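Folding (laundry)

From the Kinyua Household Reference, home and cloth section

Folding is the doubling over of clean, dry cloth so it stacks, stores and comes out again without hard creases. Applies to clothes, towels, bedding, rags. Usually the last job of the wash, after drying and sorting, before putting away.

Orange cloth, crumpled
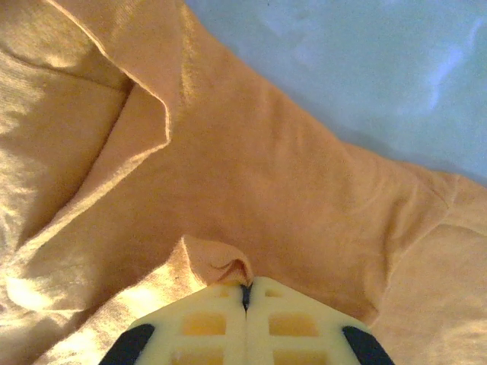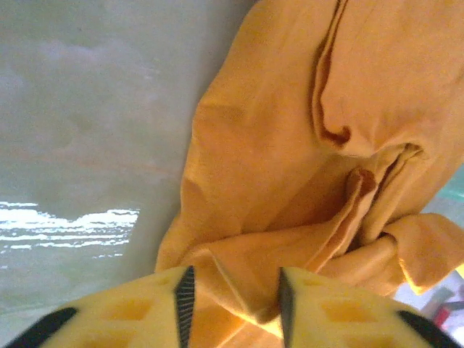
Reading time: 2 min

Names and terms

"Folding" in most homes covers the whole job, from heap to pile. Some older household books split it up: shaking out, laying out, folding proper, stacking. "Flatting" is a local word in Osari for the second stage, smoothing the cloth by hand on a table. Not much heard now. A "heap" is cloth as it comes off the line or out of the machine. A "pile" is folded. The two get mixed up in everyday speech and nobody minds much.

Surface

Any flat, clean surface wide enough for the piece. Table, worktop, bed, lid of a chest. Smooth tops let cloth slide, good for turning a big piece round, less good for holding a corner in place while you do the other one. Beds are soft, so folds come out rounder. Wipe the top down first. Let it dry before anything clean goes on it.

Finding the edges

The slow part. A crumpled piece hides its hems and corners inside the folds, and a raised edge on top may be a hem or only a crease. Usual method: pinch a bit of cloth from the top, lift, let the rest hang, look for a corner as it drops. Take that corner in one hand, run the other along the hem to the next. With knitted things the shoulder seams do the same work as corners.

Lema (see Sources) calls this "reading the heap" and gives it a whole chapter, 37 pages. Most other writers give it a line or so.

Common methods

Half and half. Edge to edge, then again the other way. Towels, tea towels, pillowcases, napkins. Quick.

Thirds. Both long sides brought in over the middle, then top to bottom. Hides the side hems and leaves one rounded edge facing out. Common for bath towels on open shelves.

Shirt fold. Garment face down, one side in with its sleeve laid back down the length, same for the other side, then hem up towards the collar. Shop staff often use a board for this. The Zevix board, hinged in 2 places, was sold by post for some years and still turns up second hand.

Rolling. Fold lengthways, then roll from one end. Takes less room in a bag. Thin knits roll well, thick towelling dosen't. Rolled pieces come undone if the drawer is half empty.

No fold. Rags, cleaning cloths and socks go straight in a basket in plenty of homes. See Rag bag.

Creases

Two sorts. Soft folds, broad and rounded, mostly shake out. Sharp creases come from weight, or from cloth left bunched while damp, and want either steam or another wash. Cotton holds creases more than most man-made cloth. A knit gives a bit, so a T-shirt left crumpled overnight will often smooth by hand, where a woven shirt needs the iron. Pull the hem straight at both ends before pressing down on the middle, otherwise the wrinkle just moves along.

In the Finport laundries

Finport wash houses charged by the piece and folding was paid apart from washing. A rate card kept in the town's reading room lists 60 pieces as one "table". Surviving daybook for November of one year has 1079 pieces in total, mostly towels and sheets. Half and half was the house method for everything exept shirts. Corners had to face the same way in the stack, and a stack with mixed corners went back to the table unpaid.

Masanja disputes the last point, says the fine was smaller. Needs checking against the second daybook.

Storage

Folded edge outwards, heaviest at the bottom. Newly washed pieces go under the old ones if you want even wear. Cupboard dry, door left open a while after a big wash. Stacks that lean are generally too tall or folded to different widths.

Sources

Naomi Lema, Cloth at Home, Osari
Mwende Masanja, The Finport Wash Houses, notes and rate cards

See also: Airing, Ironing, Linen cupboard, Mending, Rag bag, Sorting

Page last changed 03/02/2018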